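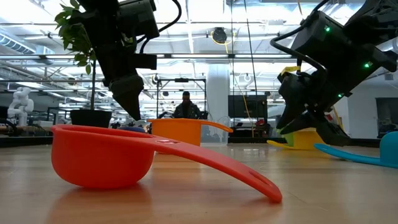

Das rote Maß vorn, das orange dahinter.

Mai
Von der Redaktion Tellness

Meine Mutter hat nie eine Waage besessen. Sie maß Mehl, Zucker und Grieß mit Bechern, und in ihrem Heft stand deshalb bei keinem Rezept eine Zahl in Gramm. Da stand: zwei rote, ein gelber, ein halber blauer. Als ich das Heft bekam, fehlten die Becher. Sie waren beim Umzug nach Lockwood verloren gegangen, zusammen mit dem Nudelholz und einem Karton Tischwäsche.

Ich kaufte einen Satz bei Cludard, im Laden neben der Post. Er war bunt, also nahm ich ihn. Zu Hause buk ich den Grießkuchen von Seite 50, zwei rote, ein gelber, und er lief mir über den Rand der Form. Beim zweiten Mal nahm ich vom roten weniger. Der Kuchen wurde fest und schmeckte nach Backpulver.

Danach rief ich meine Schwester an. Sie hatte in den Jahren, in denen ich weg war, oft neben dem Herd gesessen und zugesehen.
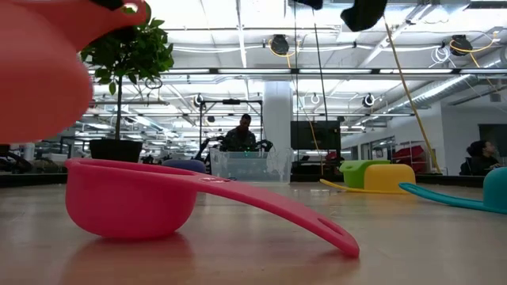 Die Farben seien doch völlig egal, sagte sie, Mutter habe ohnehin nie gestrichen gemessen, immer mit Häubchen, und beim Zucker habe sie den Becher zweimal aufgeklopft. Ob ich das nicht mehr wisse.

Ich wusste es nicht mehr. Ich fragte, wie groß der rote gewesen sei. Sie überlegte lange, ich hörte bei ihr den Wasserhahn laufen. Groß, sagte sie dann. Und rosa habe es auch einen gegeben, für den Reis.

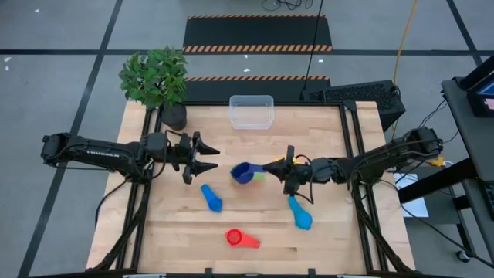 Am Abend schlug ich das Heft noch einmal von vorn auf und schrieb die Farben heraus, jede auf einen eigenen Zettel. Es war mühsam, die Tinte war an vielen Stellen verlaufen. Bei Blau kam ich nicht weiter. Mutter schrieb immer nur »blau«, auf meinem Tisch aber lag ein dunkelblauer Becher auf der Seite, und dazu gab es hellblaue, die ihm nicht glichen. Ich schrieb auf den Zettel: blau, welches? Den Zettel legte ich unter das Heft.

Kurz vor elf rief meine Schwester zurück. Ihr sei eingefallen, dass der blaue einen Sprung gehabt habe und nur für Trockenes gut gewesen sei — Linsen, Haferflocken, nie Milch. Mehr wusste sie nicht. Wir redeten dann über die Heizung in ihrem Haus und über den Garten, und sie versprach, im Keller nach dem Karton zu sehen.
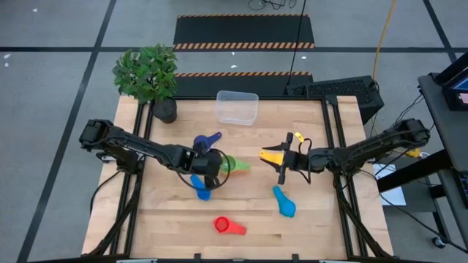

Rot für sich, der durchsichtige Behälter leer.

Der Karton fand sich nicht. Ich habe den Grießkuchen ein drittes Mal gebacken, mit Häubchen und zweimal aufgeklopftem Zucker, und er blieb in der Form. Wie der von früher schmeckte er nicht. Neben das Rezept habe ich mit Bleistift geschrieben, welches Blau ich genommen hatte, und am nächsten Morgen meiner Schwester die Hälfte gebracht.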